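Limescale in my kettle, please help

Posted by Kamran Kermani
Moved to Prambridge in October and the water is rock hard! My kettle has gone all crusty and I'm fed up with bits in my tea. What do you lot use?

doltira30
Vinegar.

Joseph
Citric acid, every time (vinegar stinks the place out). I buy a 200 g bag and put two spoonfuls in a full kettle, boil, leave it 30 minutes, then rinse it well and boil fresh water once before your next brew.

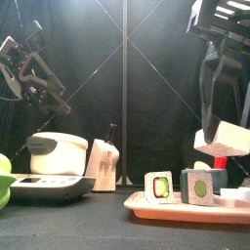
Brendden, Mar 14, 2026

Same stuff does my shower head too, soaked overnight in a bowl!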